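본 사이트는 이용자 편의를 위해 쿠키를 사용합니다. 계속 이용하시면 쿠키 사용에 동의하는 것으로 간주됩니다. [동의] [설정 변경]

인쇄하기 | 이메일로 보내기

"메뉴가 길면 주방장이 겁이 많은 겁니다"
메뉴판 편집자 디어드리 해너핸 인터뷰

디어드리 해너핸은 약속 시간보다 십오 분 일찍 와서 메뉴판을 읽고 있었다. 음식을 고르려는 눈빛은 아니었다. 빨간 펜을 쥐고 있었고, 우리가 인사를 나누기도 전에 이미 '신선한'이라는 단어 네 개에 줄이 그어져 있었다.

"신선하다고 쓰면 손님은 안 신선한 걸 떠올려요. 안 쓰면 아무 생각도 안 하고요."

그는 식당 메뉴판을 고치는 일로 먹고산다. 디자인은 건드리지 않는다. 글만 고친다. 원래는 가전제품 회사 트라센에서 사용설명서를 썼다. 전기밥솥 설명서를 쓰다가 어느 날 자기가 쓴 문장을 집에서 읽고 밥을 태웠다고 한다. 이 이야기를 그는 전혀 부끄러워하지 않고 한다. 오히려 경력의 출발점으로 소개한다.

"제가 쓴 글에 제가 속았으니까요. 그때 글의 힘을 알았죠. 나쁜 쪽으로."

첫 고객은 동네에서 태국 음식점을 하는 차로엔 껭께우였다. 메뉴가 304가지였다. 다시 물었더니 그가 숫자를 또박또박 끊어 말했다. 삼백사. 번호가 붙어 있어서 셀 필요도 없었다고 한다.

"마지막 304번이 공깃밥이었어요. 공깃밥을 시키려면 거기까지 가야 해요. 제가 차로엔 씨한테 물었죠. 이걸 다 만들 수 있느냐고. 만들 수는 있대요. 누가 시키느냐고 했더니, 그건 또 다른 문제래요."

두 사람은 석 달을 싸웠다. 차로엔 씨는 아무도 안 시키는 메뉴일수록 지우기를 싫어했다. 어머니가 만들던 것이라서, 군대 동기가 좋아하던 것이라서, 번호가 밀리면 단골이 헷갈려서. 마지막 이유에는 해너핸도 졌다. 단골들은 정말로 음식 이름을 몰랐다. '87번 주세요'로 십 년을 살아온 사람들이었다. 그래서 메뉴를 줄이면서도 번호는 그대로 두었고, 지금도 그 집 메뉴판은 12번 다음이 31번이다.

"처음 온 손님들은 한 장이 빠진 줄 알아요. 직원들이 하루에 일곱 번쯤 설명한다고, 차로엔 씨가 지금도 가끔 전화로 항의하세요."

보수는 어떻게 받느냐고 물었다. 글자 수로 받는다고 했다. 늘린 글자가 아니고 줄인 글자다. 가장 많이 줄인 건 스테이크집이었는데, 소 한 마리의 성장 과정이 900자에 걸쳐 적혀 있었다고 한다. 소가 어느 언덕에서 바람을 맞았는지까지 나왔다.

"다 읽고 나면 못 먹어요. 정이 들어서."

그 집 주인 아벨라르도 에체베리아는 결국 '등심, 숯불'만 남기는 데 동의했다. 다만 언덕 이름은 포기하지 못해서 영수증 맨 아래에 넣었다. 해너핸은 그 영수증을 지갑에 넣고 다닌다. 보여 달라고 했더니 접힌 자국 때문에 언덕 이름은 이제 읽을 수 없었다.

모든 일이 이렇게 풀린 건 아니다. 호텔 체인에 납품하는 비스턴스라는 회사와 일할 때는 조식 뷔페 이름표를 맡았다가 일주일 만에 그만두었다. 스크램블드에그를 뭐라고 부를 것인가를 두고 회의가 네 번 열렸다. 해너핸의 안은 '스크램블드에그'였다. 채택되지 않았다.

"'아침을 여는 구름'으로 갔어요. 키런 코닐리라는 분이 낸 안이었는데, 사람은 참 좋았어요. 지금도 연락해요. 계란 얘기만 안 하면 돼요."
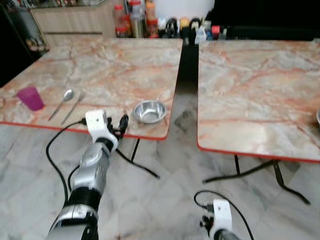

그가 가장 좋아하는 메뉴판은 의외로 고칠 데가 많은 것들이다. 맞춤법이 틀린 메뉴판은 손대지 않는 게 원칙이라고 했다. '김치찌게'를 '김치찌개'로 바꿔 달라는 주인이 있으면 한 번은 말린다. 두 번째에도 고집하면 고쳐 주고 돈은 받지 않는다. 줄인 글자가 없어서다.

"찌게라고 쓴 집이 맛이 없었던 적이 별로 없어요. 통계는 아니고요. 제 위장의 의견이에요."

그렇다면 설명이 한 줄도 없는 메뉴판이 이상적이냐는 질문에는 한참 뜸을 들였다. 지난 3월에 그런 집에 갔다고 한다. 종이에 가격만 네 개 적혀 있었다. 가격을 고르면 음식이 나오는 방식이었다. 해너핸은 두 번째로 싼 것을 골랐고, 무엇을 먹었는지 아직도 모른다.

"그건 줄인 게 아니라 안 쓴 거죠. 안 쓴 건 저도 편집을 못 해요."

요즘은 기프티 드라마니라는 후배와 같이 다닌다. 드라마니는 손님인 척 앉아서 사람들이 메뉴판의 어디에서 눈을 떼는지 적는다. 결과는 대체로 첫 장의 인사말이다. 주인들은 인사말을 제일 오래 쓰고, 손님들은 제일 먼저 넘긴다. 이 사실을 주인에게 전하는 일은 늘 드라마니가 맡는다. 해너핸이 전하면 계약이 깨진다고 한다.

이야기가 끝날 즈음 주문한 음식이 나왔다. 해너핸은 빨간 펜을 든 채로 메뉴판을 돌려주지 않고 있었다. 종업원이 세 번째로 손을 내밀자 그제야 내주었다. 다음 약속은 토요일, 장례식장 구내식당이라고 했다. 거기 메뉴판은 무엇이 문제냐고 물었다.

"육개장 옆에 '강력 추천'이라고 써 있대요."

인쇄하기 | 이메일로 보내기

뉴스레터를 구독하시면 새 인터뷰를 메일로 받아 보실 수 있습니다. [이메일 주소 입력] [구독]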